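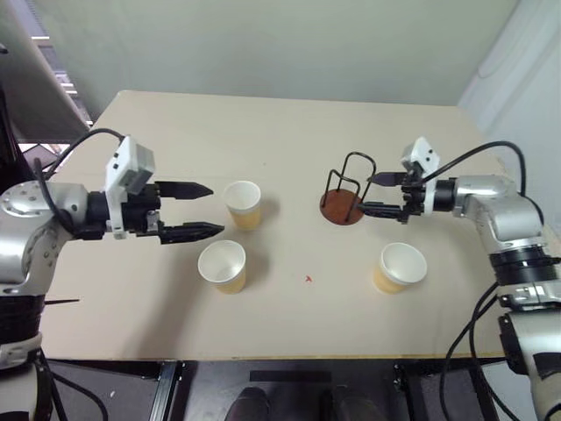 Paper Cup Storage for the Nakdale Student Break Room
Design and Materials project, final report
09/07/2018

1. Background

The break room at Nakdale goes through a lot of paper cups. Before the project they were kept in an open plastic sleeve next to the coffee machine. People pulled out several at once, the extras were left on the counter, and most of those were thrown away. According to the supply records, 2859 cups were used last year.

Our task was to choose a small holder that keeps the cups together and fits on the counter beside the sink.

2. Options

We compared 3 holders: a wall tube (Huet), a drawer tray (Flekska) and a freestanding rack with a round brown base and a black wire frame (Udis). The wall tube needed drilling, and the building office did not approve it. The drawer tray was too shallow for the cups we buy, which are white at the rim and yellowish lower down.

The Udis rack takes up little space and can be moved for cleaning. The base is a flat disk. The frame is bent wire in two rectangular loops, so the cups stay visible and it is easy to tell when they are running low.

3. Trial

The rack was used for 19 days in August. We put out 400 cups for the period and refilled the rack each morning. Users were asked to put unused cups back. A short form was left on the counter for comments.

Most comments were about height. Two people wanted the rack farther from the sink because of splashing, and we moved it on the fourth day. One person asked for a lid.

4. Remaining work

The wire has no cover, so dust is still a problem over weekends. We plan to try a cloth cover next term and to repeat the trial with the larger cup size.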